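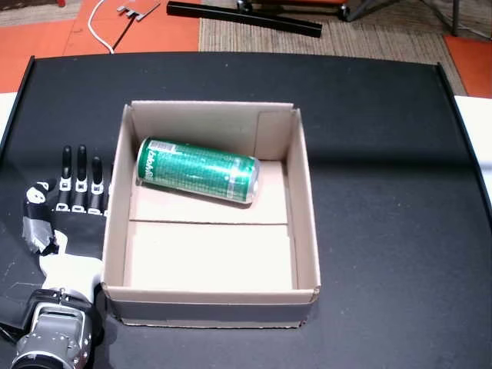

Dose liegend im offenen Karton, hintere Bodenhälfte. Rand oben links verbogen.

Prüfliste Umkarton offen, Einzeldose
Blatt 147, Los 2367
Standort Brunico, Packraum
Datum: 2/3/22
Lieferant Karton: Plungate
Auftraggeber: Tuvovard
Bewertung: i. O. / n. i. O. / offen

Vorbemerkung: Die Liste hat 9 Punkte und stammt aus einer Zeit, als die Kartons noch mit Deckel kamen. Ich fülle sie aus, wie sie ist. Wo eine Frage zum offenen Karton nicht passt, steht »offen«, auch wenn das in der Auswertung hässlich aussieht.

1. Oberkanten gerade und ohne Grat
n. i. O.
Die Kanten sind stellenweise verbogen und nicht sauber. Laut Lieferant »im Rahmen der Toleranz«. Die Toleranz habe ich zweimal angefordert und bis heute nicht gesehen. Wer mit der bloßen Hand hineingreift, sollte sich das vorher anschauen.

2. Außenwände ohne Risse
n. i. O.
Kleine ausgefranste Stelle vorne unten rechts. Für eine einzelne Dose vermutlich ohne Folgen. Ich trage es trotzdem ein, beim letzten Los hieß es nämlich hinterher, es sei nichts gemeldet worden.

3. Eckverbindung innen geschlossen
offen
Die überlappende Lasche hinten rechts liegt nach Augenschein an. Augenschein ist aber keine Prüfung. Ein Zugversuch ist im Blatt nicht vorgesehen, obwohl genau diese Ecke bei Uddin im Wareneingang schon beanstandet wurde. Bitte in die nächste Fassung aufnehmen.

4. Karton vor dem Befüllen leer und frei von Fremdteilen
i. O.
Leer kontrolliert, auch in den Ecken. 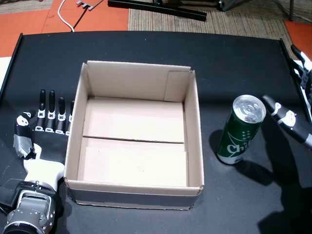
Unter die Bodenklappen kann man dabei natürlich nicht schauen. Das Blatt verlangt »vollständig frei von Fremdteilen« und meint offenbar nur das, was man von oben sieht. Ich unterschreibe für die sichtbare Fläche und für sonst nichts.

5. Bodenklappen stoßen bündig
offen
Die Naht läuft quer über den Boden, ungefähr in der Mitte, und sie läuft gerade. Ob die beiden Klappen auf gleicher Höhe liegen, müsste man mit dem Lineal prüfen. Im Packraum gab es heute keines. Die Aussage von Plungate, die Naht trage genauso viel wie ein durchgehender Boden, halte ich für Werbung, bis mir jemand einen Messwert zeigt.

6. Dose äußerlich unbeschädigt, vor dem Einlegen allseitig angesehen
offen
»Allseitig« heißt Mantel, Deckel und Boden. In der Praxis wird einmal kurz draufgeschaut und abgehakt. Ich habe im Februar rund 90 ausgefüllte Blätter durchgesehen und bei diesem Punkt kein einziges »n. i. O.« gefunden. Das glaube, wer will.

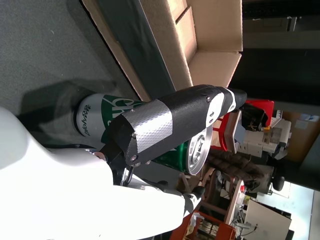

Zu Punkt 6: weiß-grüne Getränkedose quer, Deckelseite mit Verschlussbereich. Dahinter Karton mit ausgeklappten Laschen.

Zusatz zum Deckel: Der Bereich um den Verschluss gehört bei jeder Dose angesehen, auch wenn das Blatt ihn nicht eigens nennt. Dellen am Mantel sind ärgerlich, ein Schaden am Verschluss ist ein Sperrgrund. Bisher steht beides in derselben Zeile und bekommt denselben Haken.

7. Lage der Dose im Karton
n. i. O. nach Blatt
Gefordert ist »mittig, stehend«. Gelegt wird sie trotzdem, und zwar schräg und nach hinten. Man kann darüber streiten, ob stehend im offenen Karton überhaupt klüger wäre — beim Anstoßen kippt sie, und dann liegt sie auch.

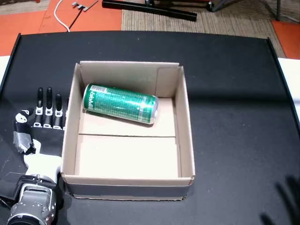 Wenn Tuvovard die liegende Dose akzeptiert, soll das bitte schriftlich ins Blatt. Mündlich wurde es mir schon zugesagt, mit dem Hinweis, das sei »allgemein bekannt«. Mir war es nicht bekannt. Außerdem fehlt jede Angabe, wie viel Abstand zur Rückwand bleiben muss. Ohne Maß gibt es hier nichts zu prüfen.

8. Dose gegen Verrollen gesichert
n. i. O.
Keine Sicherung vorhanden. Die Wände halten sie im Karton, mehr aber auch nicht. Ein Einleger wäre die einfache Lösung und wurde aus Kostengründen gestrichen. Die Kostenrechnung dazu würde ich gern einmal lesen.

9. Arbeitsfläche sauber
offen
Auf Schwarz sieht man jedes Staubkorn, insofern taugt die Fläche. Einzelne helle Stäubchen waren da. Das Blatt sagt »sauber« und nennt keine Grenze. Vor dem nächsten Durchgang abwischen und danach beurteilen, feucht nur, wenn der Karton weg ist.

Ergebnis: nicht freigegeben.
Nachprüfung der Punkte 3, 5 und 6 mit Lineal und heller Handlampe. Punkt 7 bleibt liegen, bis Tuvovard geantwortet hat.
Kopie an Plungate, Wareneingang Uddin.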